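The Cord Drawer, and Other Things We Are Told to Throw Out

A talk with a professional home organizer who says she can get a house under control in 12 visits. Our writer went in with doubts and came out with most of them.

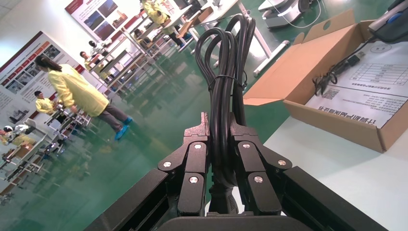
"Everybody has one drawer they won't show me"

She runs Lovitz, a home organizing business that takes on two or three houses at a time and has a waiting list into next spring. She asked that her own name stay out of this piece, since her clients talk to her about divorces and dead parents and she doesn't want them wondering who else is reading. Fair enough. We met at her office, over a hardware store, and she poured me coffee from a pot that she said had survived every purge she'd ever done on her own kitchen.

I should say up front that I don't believe in this line of work very much. I've watched two relatives pay for it. Both houses looked wonderful for a season. I told her this in the first five minutes, and she nodded as if I'd told her it might rain.

"People do slide back," she said. "Some do. I'd never tell you they don't. If you go to the dentist once, you still have to brush."

That is a good line, and I suspect I'm not the first to hear it. I asked how many slide back. She said she hadn't kept a count. I asked why not, given that it's the one number a customer would want, and she took a while to answer.

"Because I'd have to call people up and ask if they'd failed," she said. "Who's going to tell me the truth?"

What you pay for

The Lovitz plan runs to 12 visits of three hours each. The first is a walk through the house with a notepad. Nothing gets moved. She opens closets, asks what bothers you, and writes down your answers in your own words, which she reads back to you later when you try to keep the bread machine.

Her rate has gone up, and she wouldn't let me print it. She did let me print the cost of the starter set of bins and labels she sells alongside the visits, which is $463 before tax. The bins are made by a firm called Dindeo. They are clear, they stack, and they come with a card that tells you how to fold a sweater.

I asked whether a person with too much stuff should be buying $463 worth of boxes.

"That's the question I'd ask too," she said. Then she explained that the bins are optional, that most clients take them, and that she earns a small cut. To her credit she brought up the cut before I did. She also said that shoe boxes work fine in a drawer and that she uses them at home. I asked if she tells clients that.

"If they ask."

I wrote that down and underlined it.

The rule, and where it came from

Most of her method rests on one rule. If you haven't used a thing in a year and can't name the day you'll use it next, it goes. She picked it up at a weekend course called Bogale, where she trained before starting out on her own, and she repeats it the way other people repeat a phone number.

I've never seen what a year has to do with it. I own a pressure canner that I used in July and hadn't touched for two summers before that. There's a suit in my closet that comes out for funerals. By the rule, both should have gone years ago, and I would have spent good money putting them back.

"Those are exceptions," she said.

I said that my whole house was exceptions. I listed a few: the tent, the tile left over from the bathroom, the good roasting pan, a box of my father's letters I've read once.

"The letters I'd never touch," she said, and she sat up a bit. "Paper from people who are gone, I leave that alone until the last visit. Sometimes I leave it alone for good. That course told us to scan it all and toss the originals, and I did that at one house, early on. The woman thanked me. She called eight months later and she wasn't thanking me anymore."

It was the most interesting thing she said all morning. She had been taught something, tried it on a person, found it was wrong and quit doing it. I asked what else from the course she had dropped. Holding each object and asking how it makes you feel, she said. ("It takes forever and people get weepy over spatulas.") Turning the hangers backward. The one in, one out rule, which she calls fine for shoes and useless for kids.

So the method she sells now is mostly what was left after she threw out the method she bought. I put it to her that way and she laughed, but she didn't argue.

On cords, batteries and the things men keep

We got onto the subject of the drawer. She says that in almost every house there is one with tape, dead batteries, takeout menus and a tangle of chargers, and that couples fight harder over it than over anything in the attic.

"He'll give up the golf clubs," she said. "He will not give up the cables."

I told her that I am that man. I also told her that last winter I needed a particular old cord to get a printer going, and I had it, and I was the hero of the house for an evening. She has heard this story, she said, from every husband she has worked with. The cord is different each time. The pride is the same.

Her advice on cords is plain, and I have no quarrel with it. Match each one to the machine it runs. Tie it up. Put a bit of masking tape on it and write what it's for. Anything that matches nothing goes into a bag with the month on it, and if the bag is still shut next year, it goes to a place that takes old electronics. You don't need a Dindeo bin to do any of that. You need tape and a pen.

She told me to be careful with the power bricks. Two can have the same plug and put out different voltages, and she has seen a client's baby monitor ruined by the wrong one. Her fix is to label the brick as well as the machine.

The calm house

I had saved my main complaint for the end. The Lovitz flyer promises "a calmer family in one season." I asked her what that was based on.

"On what people tell me."

People who have just paid you, I said.

"Yes, people who have just paid me." She was getting a little tired of me by then. "Look, I walk into a kitchen where they can't find the scissors and everybody's yelling about scissors. Three weeks later there's one place for the scissors. They still yell. They yell about something else. But they've got the scissors."

I'd buy that flyer. I told her so, and she said her designer would hate it.

My trouble with the calm house idea is that it treats the mess as the cause. A family with two jobs, a baby and a grandmother in the spare room is going to have stuff on the stairs. You can pay a stranger to take it off the stairs, and the two jobs and the baby will still be there in the morning. She agreed with more of this than I expected. She says she has turned away clients who needed a nurse or a lawyer or a week of sleep, and she says the waiting list makes that easier than it used to be.

She didn't agree that the work is a waste for the ones she keeps. She told me about a man who had 35 boxes in his garage from a move he'd made when his son was small. He hadn't opened any of them. They went through the lot together, a few each visit. He kept some of it and gave away the rest, and what he wanted most, she said, was someone to sit on the other lawn chair while he did it.

"He could have done it himself," she said. "He'd had all that time to do it himself."

I don't have an answer to that. I would point out that a brother or a neighbor can also sit in a lawn chair, at no charge. She would point out that they hadn't.

The app

There's now an app as well. It's called Wumover, and she was asked to lend her checklists to it. You take a picture of each shelf, the app sorts what it sees into keep and go, and it sends you a reminder every evening until you obey. She turned the job down after trying it at home for a week.

"It told me to get rid of my winter boots," she said. "It was summer, I hadn't worn them. And I thought, well, that's my rule. That's my own rule talking back to me."

Has she changed the rule since? She has softened it, she said. It's two winters now for anything with a season, and she lets people keep one shelf she isn't allowed to ask about. Her business partner thinks the shelf is a mistake, as everyone fills it by the second visit.

I asked what was on hers. Fabric, she said, for a quilt she has been meaning to start since before she was in business. She couldn't name the day she'd get to it.

Would I hire her? No. I'd take the tape and pen advice for free, and I have. I did four feet of basement shelf the weekend after we talked, and found the lid to a pot we gave away last year. If you have a garage like that man's and the money to spare, you could do worse, but ask about the shoe boxes, and ask before the second visit, when the order form for the bins comes out.

Lovitz is booking first walks for spring. The first one is free, and you are under no obligation to show her the drawer.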